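Sorting the Bathroom Drawer Bin, Part 2: Brushes and Small Stuff

June 25, 2026
By the Emdale Home Guide desk

17 comments · 131 shares

If you did Part 1 with me, you've got a bathroom drawer sitting empty and everything that used to live in it piled in a bin. Good! That's the messy half done. This part is the one I like better, where things get clean and go back in an order you can live with.

I'm using the Emdale drawer set (the shallow one with the sliding dividers), but the steps are the same for the Renirham, and if you've only got a few cut-down cereal boxes, those work too. I used cereal boxes for years and they never let me down until somebody left a dripping washcloth on one.

What you'll need

- The bin from Part 1, with everything still in it
- A second, smaller box for things that are leaving the house
- An old towel
- Mild dish soap and a bowl
- A wide-tooth comb and an old toothbrush
- 4 dividers (the set comes with more, keep the spares)

Note: If you bought the Kukik liner instead of the Emdale one, cut it before you start. It curls at the corners and needs an hour or so under something heavy.

Step 1. Pick your bin spot

Put the bin somewhere you can reach into it from above without bending. A low table is great. I've done this on the bathroom floor and my back complained for two days, so please use the table. Spread the towel next to it.

Spread the things in the bin out, too. You want to see the bottom. When it's all in one heap you end up pulling out the same three hair ties over and over, and the tweezers stay hidden until the very end.

Step 2. Take the brushes out first

Always the brushes. They take the longest to dry, so they need the head start, and they're the biggest, so the bin looks better right away (I need that kind of encouragement). Lift them by the handle and try not to drag the bristles along the bottom, where all the lint and loose hairpins have settled.

Wooden ones get their own corner of the towel. They're washed differently from plastic ones, and once you're elbow-deep in suds it's very easy to grab the wrong brush and dunk it.

A wooden brush like this one, with a tan rim and pale bristles packed close together, is the kind I mean when I say "careful" in the next step. Those tight bristles hold on to everything. 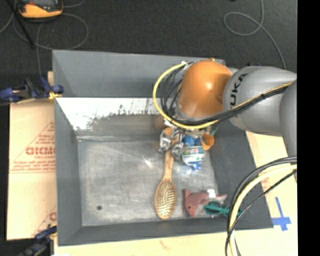
Step 3. Clean the brushes

Dry work comes first.

3a. Slide the end of the comb under the hair at the base of the bristles and lift. Go from the edge toward the middle, a little at a time. If there's a big mat, snip it with small scissors and pull it out in pieces.

3b. Tap the brush face down against your palm over the trash can. You'll be amazed, and possibly a bit disgusted.

3c. Mix a small squirt of soap into a bowl of lukewarm water. Dip the old toothbrush, shake it off, and scrub between the rows.

3d. For plastic brushes, go ahead and swish the whole head in the bowl. For wooden ones, keep the water on the bristles only and wipe the rim and handle with a barely damp cloth.

3e. Wipe with clean water the same way, then lay every brush bristles down on the towel.

Caution: Don't soak a wooden brush. Water gets into the wood, the finish goes cloudy, and sooner or later you get a crack near the neck. I lost a good Wróbel brush that way — left it in the sink while I answered the door, then forgot it until bedtime.

Caution: No hair dryers on wet brushes either. If yours has a rubber cushion, too much heat can loosen it.

Step 4. Go through the wrapped and labeled things

While the brushes dry, turn to anything with a wrapper or a printed label. Pick up each one and ask:

- Can I still read what it is?
- Has it been opened, and if so, does it still close?
- Is it past the date on the package?
- Do I already have two of it?

If the label's worn past reading and you can't say what's inside, it goes. Don't open it for a sniff test. If it's a keeper, write the name on a strip of masking tape in marker and stick it on the side that'll face up in the drawer.

Note: Old medicine doesn't go in the regular leaving box. Set it aside and check with your pharmacy about how to get rid of it.

Step 5. Set the dividers

5a. Lay the liner in flat, smooth side up.

5b. Measure your longest brush before you click anything in. The long section should run front to back, with a finger's width to spare at each end.

5c. Push the dividers straight down until they click. If one won't click, it's backward. (The little notch faces the drawer front. The printed sheet shows this, but the drawing is tiny.)

5d. Close the drawer and open it again a couple of times. If a divider wobbles, move it over one slot.

Step 6. Put it all back

Brushes go in the long section, bristles up, and only when they're dry all the way through. I leave mine overnight. Press a bit of tissue into the bristles, and if it comes away damp, give them longer.

Daily things go in front, once-a-week things in the middle, and the travel sizes at the back. Pins and hair ties get the smallest square. If they don't fit in the smallest square, you have too many hair ties, and I say that with love, as the owner of over 131 of them at last count.

Step 7. Wipe out the bin

Shake it over the trash, wipe the floor of it and get into the corners, then let it air dry before you store anything in it.

Keeping it up

I comb out the brushes every couple of weeks and wash them when they start looking gray at the roots. The full empty-the-drawer business I do twice a year, and my next one is in October. Part 3 covers the cabinet under the sink, so start saving small boxes now, and if you've got a tall bottle that keeps falling over, measure it and leave the height in the comments.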